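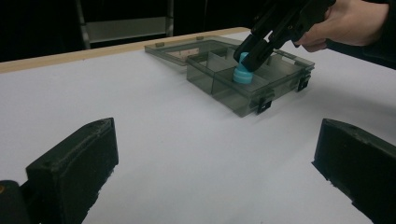 One of the regulars told us she had held on to three biscuit tins of mixed screws for the better part of her married life, and that she wouldn't be talked out of them until she'd seen for herself how much easier it is to find a picture hook when it lives in a compartment of its own. She has since gone home with two boxes and says the tins are going back to being biscuit tins, in time for shortbread in December.

Hers was one of many such stories at the Grasso community hall on 2nd June, when the Sirnimon Sorting Morning came around again and the place filled up well before the urn had boiled. If you haven't been along before, the idea is a simple one: you bring the drawer (yes, the whole drawer, tipped into a bag if need be) and you sit down at a table with a cup of tea and sort it into small plastic organiser boxes, the see-through kind with a hinged lid, latches and dividers inside. You can bring your own box or buy one at the door for $4, and whatever you don't want goes onto the swap table for somebody else to be delighted by.

The organisers had put out 60 boxes, thinking that would be plenty and that the leftovers could go in the cupboard for next time. There were no leftovers! The last of them went a little after eleven, and a few late arrivals made do very cheerfully with egg cartons and a muffin tray from the kitchen. In all, 152 people signed the book, the best turnout since the mornings began, and that doesn't include the children, who were mostly at the button end of the hall and taking it all very seriously indeed.

There was a good deal of talk about colour. The smoky tinted boxes were the favourites this year, as plenty of people felt they looked neater on a shelf than the clear ones while still letting you see more or less what you'd put in them. The clear camp held firm, particularly the beaders and the fishing crowd, who like to tell one small shiny thing from another without opening the lid. Dividers were another sore point. Opinion was split between those who want them fixed, having once carried a box sideways and ended up with washers in with the hooks, and those who want to shift them about to fit a tape measure.

The swap table did a roaring trade as always, with curtain rings, fuse wire, cup hooks and a lovely lot of old haberdashery all finding new homes. About 9 kilos of odds and ends that were past saving went off to the Urance depot for scrap metal recycling afterwards, and the rest of the unclaimed bits have been passed on to the Zukunska toy repair shed, where they're always short of small screws.

Takings from the door will go towards new trestle tables, which anyone who has leaned on the old ones will be glad to hear. More boxes are on order for next time, along with a second urn. If you took home a tin with a blue lid by mistake, please drop it back at the hall office.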